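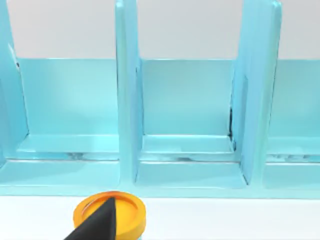

Open-fronted rack in pale turquoise, with upright dividers. Computer rendering.

Search articles
Go

Pigeonhole (storage)

A pigeonhole is a small open compartment in a desk, cabinet or wall rack, used for keeping letters, papers or small goods apart. Usually one of a set. Also called a cubby or, in parts of the Duvow valley, a "nook". The name comes from the nesting holes in a dovecote.

Origins

Compartments for scrolls and rolled papers are very old. The word itself came later, first for the birds, then for desks. By the 18th century writing desks with a row of pigeonholes behind a drop front were common in better off houses. An inventory from Hirkent, dated 1737, lists "a desk with 9 holes, two wanting their backs". Sioned Ruddock takes this as the earliest local mention, Ffion Yorath does not, and reads it as a seed cupboard. Unresolved.

Post and sorting

Sorting offices used large wall frames, one hole per street or round. Labels on the lower lip, paper or brass. At Nandura the frame stood 11 rows high and the top two could only be reached from a step. Clerks learnt the layout by heart, so changes were unpopular. When the Bassey round was split in two the old label was left up for years and letters went on being put there.

Machine sorting ended most of this in bigger offices. Smaller ones kept frames for the last stage, putting letters in walking order.

Schools, colleges, offices

Still in wide use for staff post. Normally one hole per person, in order of surname, which means a reshuffle when anyone joins near the start of the alphabet. Some places share a hole between people with the same initial. Hotels used them for keys and messages behind the desk, less so since key cards.

Construction

Older sets are pine or oak, with thin dividers slid into grooves. Later ones steel, card or moulded plastic. Depth is generally a bit more than a sheet of paper, about 32 cm in the Hirkent pattern. Fronts are left open, though lockable doors are found where post is private. Dividers may be fixed or loose. Loose ones tend to bow outwards if the holes are overfiled.

Figurative use

To pigeonhole a thing is to put it aside, or to place it in a fixed class, often too quickly. The first sense is older and was used of petitions and bills which were recieved and then left. Applied to people it is nearly always a complaint.

See also: Dovecote; Roll-top desk; Sorting frame; Locker

Last edited August 2024
Shares 2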